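Gukwood Two-Arm Bench Cell - build page and parts notes

Categories: Benchtop / Two-arm / Shared shop builds

I started the Gukwood cell because I was sick of sorting hardware by hand on Wednesday nights. Our shared shop goes through a lot of nuts and bolts, they all end up in one coffee can, and whoever needs a matching pair of anything gets to dump the can on the bench and dig. So I figured, two arms, one table, one divided box, how hard can it be? (Hard. But fun!)

This page covers the cell the way it stands in our shop right now, what you get if you order the frame kit from me, and what you'll have to find on your own. The arms are not in the kit. You bring your own pair and I'll drill the plates to suit if you send me the bolt pattern.

What's in the frame kit

Aluminum extrusion for the frame and the front rail
Two black base plates for the arms
Corner brackets and a bag of rail hardware
Wire duct for the front edge
Zip ties, more than you think you need

The top and the wall panels are up to you. I went with a red marble pattern on the table and a gray bamboo leaf print on the walls, mostly because Yolandi had opinions and she was right. It looks way nicer than bare panels, and I'm the one who has to stare at it all evening.

The job I built it around is filling a parts organizer. Nuts and bolts start out on the table next to the box, and the arms share the work of getting them into the compartments. I like it as a first job since you can set it up again in a minute with stuff that's already in the shop.

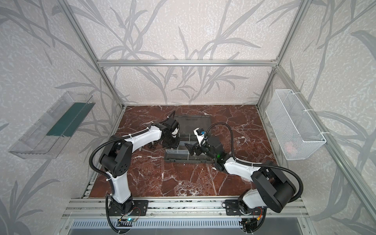
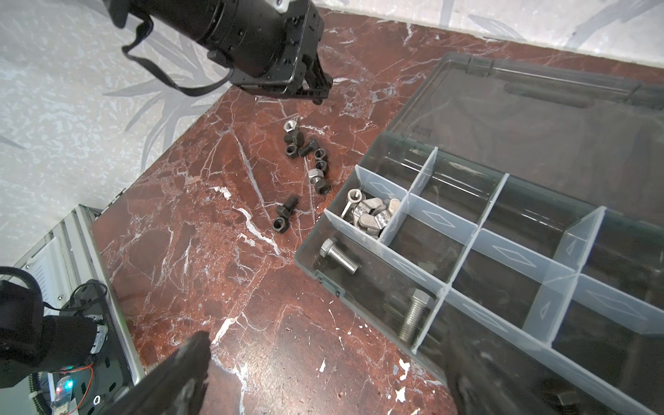 Nuts and bolts beside the box, with wing nuts already in a compartment. 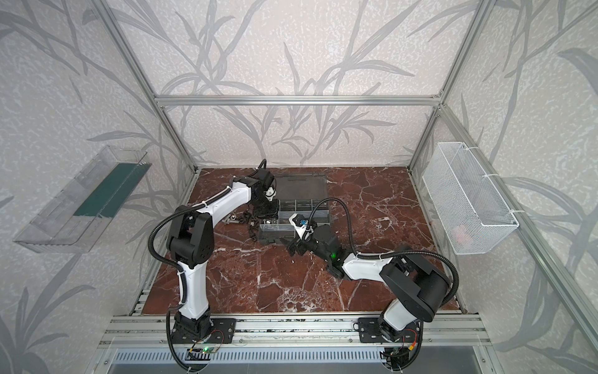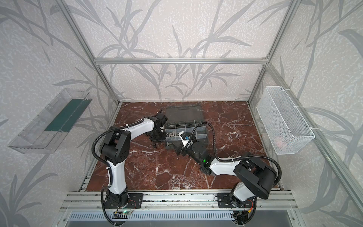 Build notes

Rail first. Get the front rail square to the frame before you hang anything on it, and leave the plate bolts finger tight until both arms are up. I did it the other way the first time and had to pull everything off again, with Wian holding one arm and me swearing at the other.

Arm spacing took me longer than anything else on this build. Too close and the elbows argue. Too far and neither arm gets a decent reach on the middle of the table, which is where you want the box. I slid the plates back and forth for most of February. The kit rail is grooved all the way along so you can do your own sliding.

Cables. I run mine in black corrugated sleeve, zip tied to the links, with a big loop of slack near the gripper. The loops look goofy - they stick up way over the arm - but a tight sleeve tugs on the wrist and then your nice careful grip on a nut turns into a flick. Leave the loop! Palesa found one of our nuts behind the drill press.

Side storage. There's a long clear tray on the left wall and a white wire basket on the right. Neither one comes in the kit. The basket is just zip tied to the frame and I keep meaning to make a proper bracket for it. If somebody draws one up, send it over and I'll add it to the page.

The organizer. Any flat box with dividers will do, but get one with a lid that folds right back out of the way. I had one with a lid that stood straight up and the arms kept bumping it. See-through is handy too, for you more than for the arms.

Wing nuts are the worst, by the way. They hook onto each other in the pile and you go to pick one and get three. Start with big hex bolts, get those going, then work down to the fiddly stuff.

Specs and ordering

Kit weight: 24 kg boxed, so bring a friend
Rail rating: 300 N sideways at the plate, which is what I tested to before I got nervous
Assembly: 2 people, one long evening
Software: none included, we run ours on Vunix and it's been fine

I've put around 1000 pick cycles on the shop cell with this rail and haven't had to retighten the plates yet. Your arms may be heavier than mine, so check yours anyway.

Kits get cut when I have extrusion on the rack, so ask before you plan your weekend around one. Pickup is at the shop, evenings after six. Ask for Gert, or for Oratile if I'm out, she knows where the boxes are. If you need a longer rail, tell me how long and I'll tell you if it fits on my saw.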